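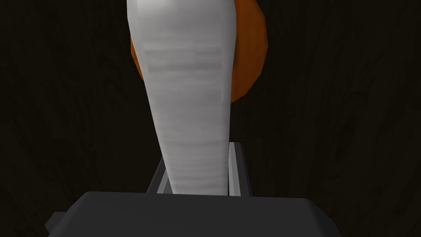 Hollow Community Basketball: progress report to the fund, winter to May

Where we are

What a half-year it has been. When we wrote our application we hoped to get two junior sides on court by the spring, and we have them: the under-12s and the under-14s, both with full fixtures, both with proper kit, and both turning up to training in the sort of weather that used to empty the hall. The sessions have been loud and busy and a joy to run, and we are very glad to have this much to tell you.

The grant was given for court time, coaching courses and travel to away games. We take those in turn below, then the things that went less well, then what we would like to do with the rest of the period.

Court time

Attendances at junior sessions since the start of the grant come to 1,208. That is one for each child each time they signed in, so a regular appears over and over. The equivalent figure for the whole of last year, with adults and juniors added together, was 2,406, and we should pass it comfortably before the autumn (the summer holiday sessions always bring in a rush).

Friday evening is still the busy one. We moved the under-12s to the earlier slot after half-term so that the younger ones could get home for tea, and the older group now has the full court for the last hour. They have used it well! Full-court defence was a mess in the winter, with everyone chasing the ball, and by April they were talking to each other and picking up their players on the way back.

The hall at Ceditz let us have its second court at the junior rate during the school holidays. We hadn't budgeted for that and it saved us enough to add an extra shooting session each week of the Easter break.

Coaching

Two of our helpers have finished the introductory coaching course and a third is halfway through. You can see the difference straight away. Warm-ups start on time, there is a ball in nearly every hand, and far less of the session is spent standing in a queue for a lay-up. One new coach has taken on the beginners and built the whole hour out of small games, three against three on half a court, with the score wiped every few minutes. The children adore it and so do we.

We have not yet managed the refereeing course. The date we booked was cancelled by the provider and the next was full. We have a place on the reserve list and have left that part of the money untouched.

Away games and the Stimatitz tournament

Minibus hire has taken most of the travel budget, as expected. The under-14s lost their first four away games, some of them heavily, and then won at Do by a single point with a free throw in the last seconds. The noise on the bus home was something else. They finished the season in the middle of the table, which for a side in its first year is a cracking result.

The high point was the spring tournament at Stimatitz. We took 12 players from the two age groups, and for several of them it was the first time they had played anyone outside the local league. They won two group games and went out in the quarter-final to a taller and much more experienced side. Families had been asked for comments afterwards, good or bad, and plenty came back.

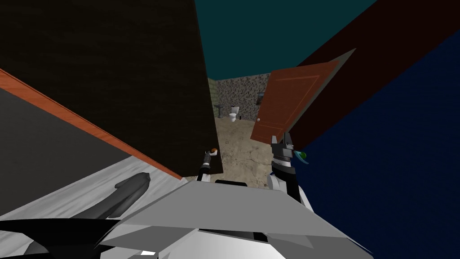
Danuta wrote that her son had come home talking about nothing except the zone defence he'd played against, and had drawn it on the back of an envelope at breakfast to show how it could be beaten. She also said the gap between the second and third games was far too long, with no food to buy, and she is right. Next year we will pack lunches.

What has been harder

Girls' numbers in the older group are still too low. We have plenty of girls in the under-12s, and then they drop away when they move up. We tried a taster evening in March, which was well attended, but few of those who came have stayed on. We now think a regular girls-only session would do more than one-off events, and we'd like to talk to you about moving some of the unspent refereeing money towards it.

The scoreboard at our home hall is also on its last legs. We are keeping score on a flip chart for now.

Next steps

Summer sessions are booked and the timetable has gone out to schools. The under-14s will enter the autumn league again, and we hope to add an under-16 side if enough of this year's older players stay with us. We will send the accounts with receipts separately, and would be delighted to see anyone from the fund at a Friday session.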